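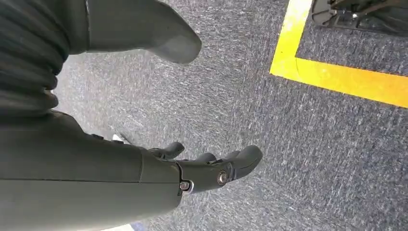

Dralia floor kit for humanoid robots

Hello, and thanks for stopping by the Dralia page! I'm Maureen Fothergill and I look after orders and site planning at Citetti, so if you ring up with a question about floor space it's nearly always me you'll get.

The kit is the boring half of buying a humanoid, and I say that with love. People budget for the robot, the hands and the spare batteries (quite right too), and then somebody asks where it's going to stand. Dralia covers that bit: yellow marking tape, a printed planning sheet, a cable tidy and an hour on the phone with me to go through your room.

One kit is £359 plus VAT. We also do a bundle of three for £864, handy if you're fitting out more than one bay. Delivery is 14 days from your order, a little longer in October when all the colleges buy at once.

My own advice is to mark out anything that stays on the floor before you mark out the robot. Run the tape round it with a proper square corner, and then see how much clear floor you've got left for the arms. It's usually less than you hoped! Low-pile carpet is fine for the tape, by the way. Press it down hard and leave it overnight.
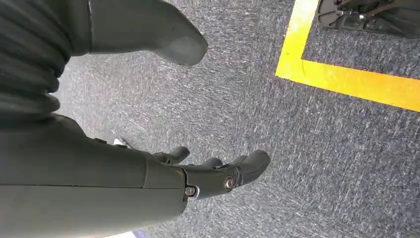 Planning and budgeting

Do put the hands down as their own line. Fingers with lots of joints have lots of little seams and screws, and I'd set money aside for looking after them from the first year, even if you never spend it. Ruth Pilkington at Begum splits her budget into robot, hands and room, and I've pinched that for our planning sheet.

Leave a bit for tape as well. A spare roll is 72 metres and goes further than you'd think, but you will move things about once you've started (we've redone our own bay more times than I'd like to admit).

If you're already on a Dravent service plan, tell me when you order and I'll put both on the one invoice. Stands and charging points aren't included in the kit. I can quote for those separately, just send me your room measurements and a rough sketch. Biro on the back of an envelope is fine.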